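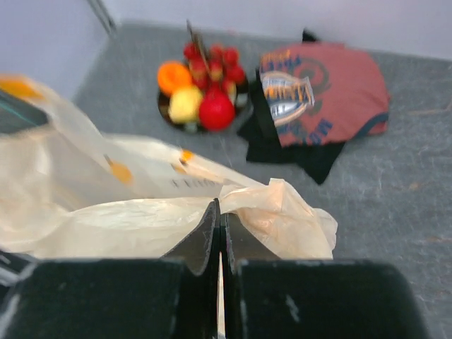 Wrist view, gripper over the plastic bag, bowl of fruit behind it.

List: Rulladora-build
Subject: Re: [Rulladora-build] wrist view vs. fixed view, bag pickup
Date: December 4, 2024

> Are you still getting early closes on thin plastic? I set my current
> limit to 60 and it stops on the bag before it has hold of anything.
> Also, does your second cable loop clear the elbow at full reach?
> I'm on the Jinatex clips and they creep.

Still getting them, yes. I moved the limit from 60 to 63 and added a 202 ms hold before the close counts as done. With that, the Fawzy script stops reporting a grip on a single fold of film. It does nothing for a bag that slides, and I have no fix for that yet.

The fingers are bare black and the inner faces polish with use. I tried tape in September and took it off again, as the adhesive crept into the gap.

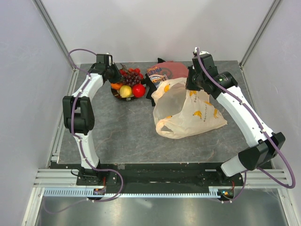

On cables: I leave a wide loop at the base of each arm and clip the rest along the white segments. The loop has to be slack at full reach, so set its length there and not at the home position. Mine are purple, which makes a snag easy to spot against the arm. If your clips creep, put one on each side of the joint and leave the joint itself free.

Encoder offset on the right shoulder is now 1229. It was drifting until I retightened the base bolts. Check yours before you touch anything in software.

The Kusum branch has the new hold time as a config value. The default is still zero, so set it by hand.

> Does the script log the finger gap on each close?

Only on failure. Patch welcome.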